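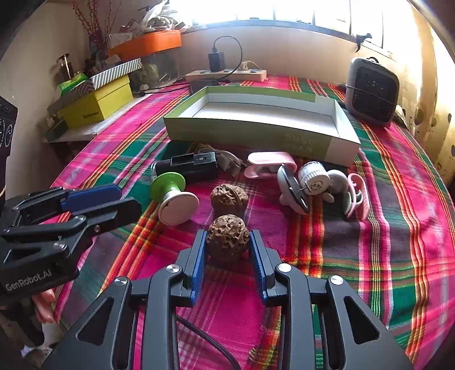 Attachment 1 – toy sorting table, Firninley back room. Heater at the back corner, power strip along the wall.

Ticket: Power strip cuts out, back room
Opened: 26/04/2018
Site: Firninley
Item: Derkton power strip, cream
Status: Reopened

Original report
Strip on the sorting table goes dead with no warning. The phone charger stops, the heater stops, everything on it stops. Pressing the reset button on the end brings it back. The wall outlet keeps working the whole time, checked with a lamp.

Reply from Derkton support
Told us the strip is "likely operating as designed" and to check for overload. Also pointed out that it is rated for surges of up to 4,000 volts. I don't see what that has to do with it. A surge rating is one thing and a strip that dies on a calm morning is another.

Test 1
Heater on low, charger in, nothing else. Strip cut out after 19 minutes.

Test 2
Heater on low, charger out. Cut out after 17 minutes. I would not read anything into the difference. All it says to me is that the charger is not the problem, and I never thought it was.

Test 3
Heater straight into the wall outlet, charger left on the strip. Ran the whole afternoon. No cutout on either one.

So yes, the heater has something to do with it. Before anybody closes the ticket on that, the same heater ran off the old strip all last winter, on high, and the old strip never blinked. Support says a heater should not be on a strip at all. Fine, I accept that as advice and it is staying off. It still doesn't explain why a strip sold for this kind of load gives up on the low setting.

Reply from Uvangate (store where it was bought)
They think the tablecloth is trapping heat under the strip. I have my doubts. It's an ordinary plaid tablecloth. Moved the strip onto bare floor anyway and ran Test 1 again.

Test 4
Strip on bare floor, heater on low, charger in. Cut out before I got back with my coffee, so I have no time for it. Sooner than on the cloth, if anything. I'd call the tablecloth theory finished.

Uvangate then asked about "clutter near the outlets." The walnuts, the clips and the small toys are what gets sorted on that table and they have no cord. The open cardboard tray goes back on the shelf side when we're done. I did agree to keep cardboard away from the heater – good idea whatever the strip is doing.

Other notes
– Reset button feels soft compared to the old strip. Might mean nothing.
– The plug blades were warm after Test 2. Not hot. Checked by hand only, no thermometer.
– Shim app says the circuit for the back room never went over its limit. I don't put much faith in the Shim app. It also says the back room is a garage.

Where it stands
Heater is on the wall outlet and will stay there. Strip is unplugged and has a piece of tape over it. Uvangate offers a replacement of the same model, which I'm not excited about. Asked for a different model or a refund and asked Derkton to put in writing what load the reset is supposed to trip at. Support closed the ticket as "resolved by customer" the same day. Reopened.

Waiting on: Derkton, trip rating. Uvangate, refund.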